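Bench notebook, 8 July 2025
Two-arm kit, trial unit (Weidemann)
Continues from the unpacking notes

Second full session with the kit and I am still grinning. The cell came up first try after lunch, both arms homed, no complaints from the bus. Last time I lost a good part of the afternoon to a USB hub that kept dropping the left side, so I swapped the hub before doing anything else and zip-tied the cable to the leg of the bench. If you move the bench, cut the tie first!

For anyone picking this up cold: we have the kit on trial from Weidemann, and at the end we either buy it, send it back, or ask for the longer arms. Skusow wants a page from us on whether it could handle light, flat, slippery goods in small batches. Everything we threw at it last session was a block or a cup, and it was great at those, so now we're on paper.

Setup
Same enclosure, same red wall panels. I like the texture more than I expected to. The depth view was patchy on the plain gray panels that came in the crate and it's far steadier with these. Gray stone-look floor stays in. I re-squared the rail to the floor edging with a steel rule and tightened the mounting plates on both sides. Bolts on the right one had backed out a little, maybe a quarter turn. Put thread locker on the list.

Arm speed capped at 18 percent for the first hour, then opened up a bit once I trusted the wrist limits. Controller firmware is whatever it shipped with. There is a newer build on the vendor page but I don't want to change two things in one day.

Task: seed packets on the small two-tier shelf, some on top and some below, plus a couple of cards. The shelf is turned at an angle on purpose so neither arm gets a straight approach. Pen cup stays at the back as a thing not to knock over.
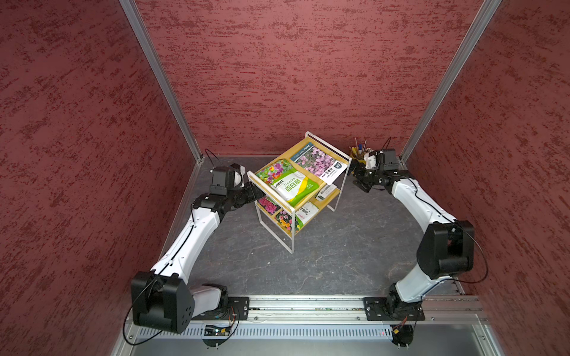 Both grippers beside the shelf. Zinnia packet across the front of the top board, pen cup behind the right gripper.

Driving two arms from the leader handles is a joy once your shoulders relax. The left side feels slightly lighter in the hand than the right, and I kept overshooting with it until I dropped the scaling one notch. After that I stopped thinking about the handles at all and was just looking at packets. I'd put that down as the best thing about this kit — you're working on the task within minutes instead of fighting the tool.

What worked
Pinching a packet by its short edge and lifting straight up. Boring and reliable.

Using one gripper as a stop while the other slides the packet toward it. This is where the second arm earns its money. With one arm the packet just skates along the board and off the far side; with two you can corner it. I had a silly amount of fun with this.

Handing over in the air above the top tier. Only tried with the stiffer packets. Keep the receiving gripper low and come up to meet it.

What didn't
Anything lying flat in the middle of a board with no overhang. The fingers are small and the tips are a bit rounded, so they ride up over the paper and crease it. I taped a sliver of shim stock to one tip and it got under a corner nicely, then the tape let go. A printed tip with a proper chisel edge should do it. Draft is on the shared drive under Cedden, in the tips folder, please don't overwrite the one marked keep.

Lower tier is tight. The wrist housing wants to hit the edge of the top board before the fingers reach the back row. You can get in from the side with the elbow swung wide, but on the right arm that puts the elbow close to the wall, and I touched it once at low speed. No harm done. I've added a soft limit there (saved as profile 5) and it cost me hardly any reach.

Cable loops over the grippers: fine at this height, though I'd want a guide clipped on before we go under anything taller. The loose bundle under the right mounting plate also needs a sleeve. It's out of the way of the arms but not out of the way of my sleeve when I lean in.

Recording
The logging side of the package is better than I gave it credit for in the first write-up. One button to start, one to keep or toss, and the joint data lines up with the video without any fiddling. Longest take came out at 1,428 frames and played back with no gaps that I could find. Disk use is about 800 MB for the session, so we're nowhere near needing the external drive yet.

One gripe: tossing a take doesn't ask you to confirm. I threw away a lovely handover that way. Sent this to Weidemann as a feature request, along with a question on whether the take names can carry a tag.

Notes toward the Skusow page
Leaning yes for stiff packets and cards that hang over an edge. Leaning not yet for flat paper on a flat board until we have the new tips. The arms themselves aren't what holds it back; repeatability has been plenty for this kind of handling and the joints still feel tight. Ask about spares before we commit, mainly finger pieces and the wrist motors. The quote through Dalilham lists them as one bundle and I'd like them split out.

Next session
Print chisel tips, two hardnesses.
Thread locker on both plates, then re-square.
Sleeve for the right-hand bundle, clip guide for the loops.
Try the shelf rotated the other way and see whether the left arm has the same trouble with the lower tier.
Back up the profiles before touching the firmware.

Left the arms parked and the power off at the strip. Shelf stays inside the enclosure, packets go back in the top drawer.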